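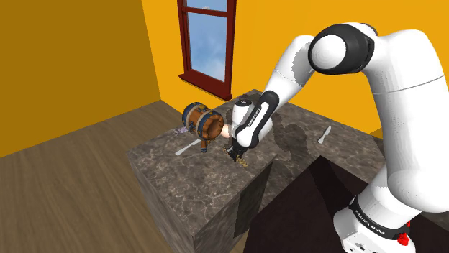 Sim kitchen, arm over the counter, two knives and a barrel.

Can any of these do a real kitchen chore yet?

histgate_dan
Posted 17/05/2020
Serious question. Wiping down, putting knives away, emptying the dish rack. I've read about arms doing all of it, and then the clip is a render like the one I posted. Is anyone running one at home or in a shop for this kind of work?

pegboard
At home, no. We have an arm at work that loads parts into a washer. Same part, same spot, all day. It did 1,462 parts last month and stopped 13 times. Put a butter knife down at an angle and it would have no idea.

Utau
A table knife flat on polished stone is a hard pick. There's hardly any gap to get a finger under. I'd give it the barrel first, except that's round and lying on its side, so it depends how well the stand holds it.

slowcooker9
Disagree on the knife. You can pinch it across the handle from above if your height is right. Ours does it with spoons.

Utau
On what surface?

slowcooker9
Rubber mat.

Utau
Right. Try it on marble.

pegboard
Also the fingers are down next to the barrel in that picture and the knives are elsewhere. If it has to clear the counter it needs to work out an order. My kid can do that.

bruvine_shop
Going the other way here. We've had one sorting returned cutlery since February and it's fine. Slow, but fine. It missed nearly 2 percent and a person picks those up. I wouldn't call that "not yet."

histgate_dan
How slow?

bruvine_shop
1,680 pieces on a long shift. A person beats it easily for the first hour.

pegboard
Sorting out of a bin isn't tidying a kitchen, though.

bruvine_shop
It's a chore and I don't have to do it.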